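Davmont Support: Ticket log
Subject: Label printer stops after the first page of a long job
Status: Open, waiting for customer
Opened: December 2020

1. Customer report

The customer prints address labels from the Flitstead order programme. Short jobs are fine. When the job has more than 57 labels, the printer makes the first sheet and then stops. The queue shows "Printing" and does not change. The last good job was 300 labels, before the programme was updated.

2. Checks made by telephone

Cable changed, same result. Test page from the printer menu is correct. Printing from the text editor is also correct, so I do not suspect the port.

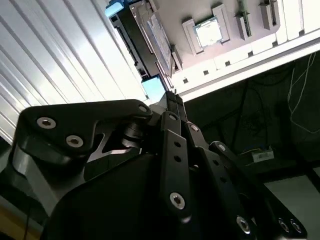 3. Spool folder

I asked the customer to stop the print service and look in the spool folder. There were 1,370 old files in it. After deleting them and starting the service again, a job of 100 labels was printed completely. The next job of the same size stopped again.

4. Change of driver

We removed the driver and installed the older one. Please note that the older driver sets the paper to Letter. It must be changed to A4 by hand, both in the driver and in Flitstead, otherwise the labels move down on each sheet.
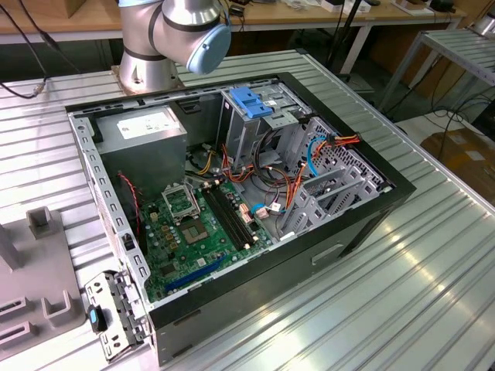 Ikhsan Hartono
Second-line support, Davmont

I have taken over this ticket from Gertraud Camenzind. With the older driver the long job was printed two times without a stop. I would like to see it work for one full week before I close the ticket.

Still to do by the customer: send me the log file from Flitstead, and tell me if the option "Keep printed documents" is switched on. If it is on, please switch it off.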